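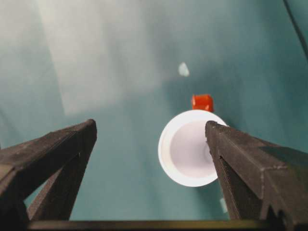
Pilier user at Vastedham wrote:
> Has anyone gotten the grasp planner to behave when two
> things touch? Ours sees a cup and a block as one lump and
> plans a grasp across both. We're on the March release.

Same thing bit us here at Kinditz! The culprit was the cluster step in Mok, which merges anything closer than 12 mm by default. I dropped it to 5 and the lumps mostly split up (small stuff gets noisier, so turn the speckle filter up a notch while you're in there).

Dark, shiny cups are still a pain. The depth comes back full of holes on the glossy parts, so I fit the rim from the color image and only use depth for the table plane - ugly, but I like it better than what we had.
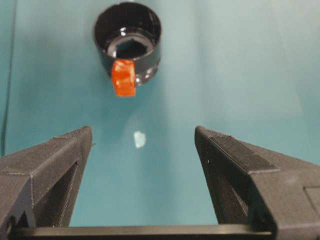
Wrist view, black cup with the orange tab, fingers open.

The other thing I'd look at is the two-arm lock. We had both planners asking for the same bit of space and each one politely waiting for the other, forever. Now whichever arm is holding something gets priority, and the other one replans after 2 seconds.

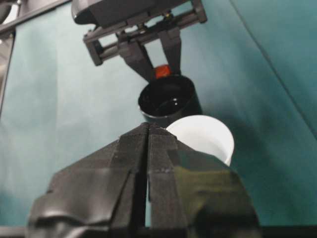

Wrist view again, other arm holding the black cup, white cup to the right.

I've also started logging the fixed camera next to the wrist ones, at 30 frames a second, and replaying them side by side. Way easier than squinting at joint plots! 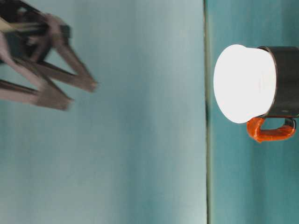 Do you need to recalibrate after changing the cluster distance? The setting only touches the point cloud, so your old hand-eye file is still good.

I'll push my config to the Pilier branch tonight. Shout if it won't load.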